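Label printer skips every second label after the update — Nanau kitchen inventory
Opened by: Maëlle Penner
Status: Solved, waiting for confirmation
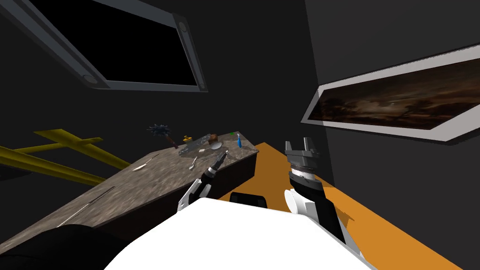 Problem
We use Nanau to keep the stock list for the kitchen of our guesthouse. When I print shelf labels, the first label is correct, the second comes out blank, the third is correct again, and so on. It started after I installed the update to version 11. Before the update I printed the same labels for many months without trouble.

What I need
I have 195 labels to print before the yearly check in October. It is not urgent today, but with every second label blank I will need twice as much paper, and the rolls are not cheap.

My setup
Nanau version 11, desktop program
Ziltham label printer, connected by USB cable
Paper roll with gaps between the labels, the same type as always
One computer, no network printing

14 July 2024, first entry
I turned off the printer, waited one minute and turned it on again. No change. I opened the cover and cleaned the roller with a dry cloth. There was a little glue on the left side, which I removed. No change.

I printed the test page by holding the button on the printer. The test page uses three labels and all three were good. From this I understood that the printer itself can find the gaps in the paper, so I stopped cleaning and looked at the program.

Second entry
I made a new list with only 2 items, "flour" and "rice". Result: flour, blank, rice, blank. So it is the same with a short list, and the blank label also comes at the end. I had not noticed this before.

Then I exported the list as a PDF. The PDF has four pages, and pages two and four are empty. I should have tried this first. The blank labels are already in the file before the printer receives anything.

Reply from support (Hrytsenko)
Hello Maëlle, thank you for the PDF, it helped a lot. Please open Settings, then Label Layout, and tell us the label height and the bottom margin. Please also tell us if you ever used the Cloner tool to copy a layout from another computer.

Third entry
Label height is 30 mm. Bottom margin is 9 mm. I am quite sure I never wrote 9 there, my old notes say 1 mm. And yes, I used Cloner last year when we changed the computer. I copied the layout and the item list together.

Reply from support
That explains it. Layouts copied with Cloner keep the margin in an old format, and version 11 reads it wrong. The text box no longer fits on the label, so the program adds a second page for the part that is left over. This part is empty, and you see it as a blank label.

Please do the following:
1. Save a copy of your item list.
2. In Label Layout, set the bottom margin to 1 mm and press Apply.
3. Close the program completely and open it again.
4. Check that the margin is still 1 mm.
5. Export a PDF of a short list before you print.

Fourth entry
I did steps 1 to 3, but at step 4 the margin was 9 again. I repeated it two times with the same result.

Reply from support
Sorry for this. The copied layout is probably locked. Please make a new layout with the New button, enter your values by hand, and set it as default. You can delete the old one afterwards. Your items will not be touched.

Fifth entry
This worked. The new layout keeps the margin after a restart — I checked twice. The PDF with flour and rice has two pages and both have text. I also printed the shelf for dry goods and there were no blank labels.

One small remark: in the new layout the expiration date is in a smaller font than before. I changed it by hand to 11 points and it looks the same as the old labels.

I would like to keep the ticket open until I have printed the complete list. Could you also tell me if the next update will change the margin again? If yes, I will write down all my values first.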